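Orero Tabletop Toys – read this before you use it

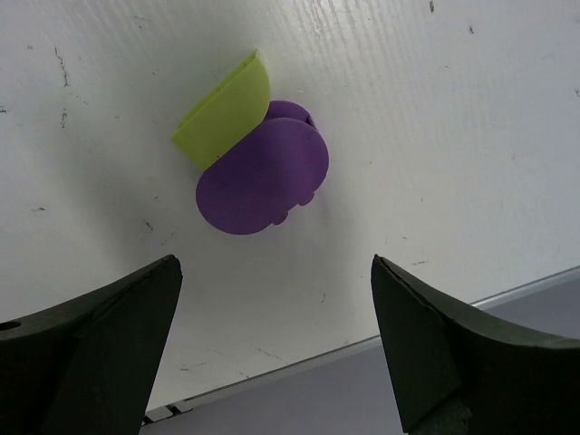
Orero is a small set of records about plastic toys on a white table. Each record covers one toy being handled, moved or left where it was, with a short written note and a label. The toys are the sort you find at the bottom of a toy box: coloured plastic, odd shapes, no obvious right way up.

I took over this folder from the Alar project and have tried to write down what is in it without overselling it. The old README called it "a comprehensive benchmark for everyday play objects". I have removed that sentence.

Contents

records/ – 97 entries, one per folder
notes/ – free text, of uneven quality
labels.csv – one row per entry
old/ – Alar leftovers, kept for reference, please don't cite

Labels

Each row gives a main colour, a second colour if there is one, a rough shape word and an outcome. Two people did the labelling. They agreed on colour nearly all the time and on shape a good deal less. "Disc", "cap" and "wheel" are used for much the same thing, depending on who was typing. I have not merged them, as I don't trust myself to do it better.

The purple and green pieces are the worst for this. Once pieces are joined, is it one toy or several? The rule on paper says one. The rule was not always followed, and seven rows still list joined pieces separately. They are marked "split" in the last column.

The outcome column says "moved", "not moved" or "unclear". It does not say whether anything was done well. Please stop reading "moved" as "success".

The table

It's a matte white top with scuffs, specks and fine scratches. Leave them in. An earlier cleanup at Akande painted over the marks to make things look tidier, and took the edges off several pale toys along the way. That version is not included here and I'd be wary of any copy you come across.

Claims I can't back up

– That the toys are "representative" of anything. They are what was in the box.
– That results carry over to Flurico. I have seen this said twice and have yet to see a table of numbers.
– That the colours are accurate. Purple in particular drifts towards blue in some entries.

Changes

4/17/23 – fixed two duplicate row IDs, marked the split rows, rewrote this file.
Earlier – no log was kept.

Licence

Free for research and teaching. If you find a mislabelled entry, send the row ID and the label you think it should have.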